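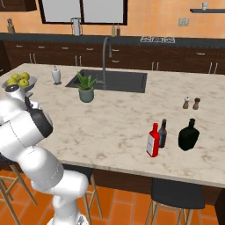
Chapter 2: Where Your Kitchen Water Comes From

I grew up in Wilholm, a town with one pumping station and very strong opinions about it. My family filled the kettle, rinsed the apples and watered the plants without giving the pipes a thought, and then one September the main on our street split and we were carrying buckets from the church hall for 2 days. I've been a bit obsessed with water supply ever since (you'll notice!).

In Chapter 1 we followed rain into rivers and down into the ground. Now we pick it up again and bring it to the sink. I'll use two towns the whole way through. Eltov draws from a reservoir in the hills, 585 feet above the main square, so gravity does most of the pushing. Ullgate is flat as a plate and drinks from wells, which means pumps, a water tower and a pretty hefty electric bill.

We'll start with pressure – the part my students dread – and work through it with plain arithmetic. After that come filters, chlorine and the long trip through the mains. Ullgate has 76 miles of pipe for just over 2000 homes, and some of it is older than anyone living there.

Before you read on, find the shutoff valve where you live. Write down where it is and what the pipe next to it is made of. You'll need both for the first exercise.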